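Nasstead Repeat List: README

What it is

A table of wallpaper and lining-paper pattern repeats, one row per pattern. The repeat is the distance you travel down the roll before the design starts over. It decides how much paper you waste matching one strip to the next, and the number on the label is wrong more often than the trade admits. At least, that was the claim that got this list started. I still don't think the table proves it, for reasons given below.

There are 214 rows in repeats.csv. Of those, 205 have a measured repeat. The other nine carry the label figure only and should be left out of any comparison.

Columns

pattern_id: ours, no meaning outside this file
label_repeat_mm: copied from the label or pattern book
measured_repeat_mm: steel tape, paper flat, no paste
match: straight, drop, free, or unknown
motif: flower, bird, insect, leaf, stripe, other
source: who sent it in
notes: free text, sometimes very free 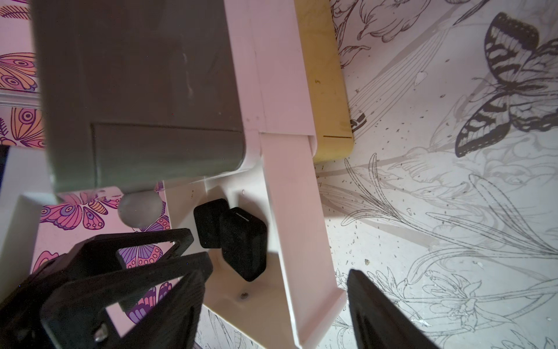

How the measuring was done

Contributors were asked to measure across three full repeats and divide. Some did. Stavros Ionescu's rows were all done that way, and you can tell, because they don't end in a suspicious zero. A good share of the rest look like somebody measured one repeat, rounded it, and went to lunch. I have not corrected these. If I start guessing which zeros are real, the file becomes my opinion.

The motif column is weak. One person's leaf is another person's flower, and botanical line patterns got tagged both ways. Birds and insects are more reliable, though a pattern with both was filed under whichever the contributor noticed first. Please don't publish anything that leans on it.

I am also doubtful about "drop" match. Previco's intake form, which we used for the early rows, had a tick box that defaulted to "straight." Draw your own conclusions.
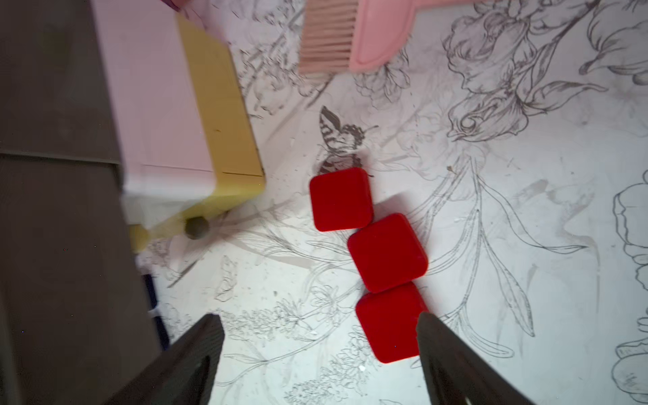
Rūta Ķēniņš wrote back on the first draft that the default hardly matters, as anyone hanging the paper would catch a drop match by the second strip. That assumes the people filling in the form had hung it. Several were working from sample books, where a page can be shorter than the repeat. I kept her comment in the notes for row 100 and left the column alone.

What the list can't tell you

It can't tell you whether a maker's labels are honest. The sample is whatever people had in the closet. It can't tell you how paper behaves after pasting, and stretch may well be larger than the label error everyone is so excited about. The Norðdahl rows come from end-of-line stock, so they may not match what was sold earlier under the same names.

I've been asked to hold the release until we reach 300 rows. A bigger pile of uneven measurements doesn't impress me much.
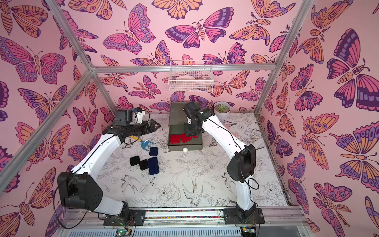 ZARNDALE, July 11, 2026

Changes in this version: duplicate rows merged, inches converted to millimeters, two misspelled match values fixed. Urmas Žukauskas rechecked his own rows and changed four of them. Nobody else has sent a recheck. The next update is planned for September if more come in, and new rows without a measuring method in the notes will be sent back.

Contact: Sarmīte Toom, Nasstead Repeat List | Text and table free to reuse with credit | Back to top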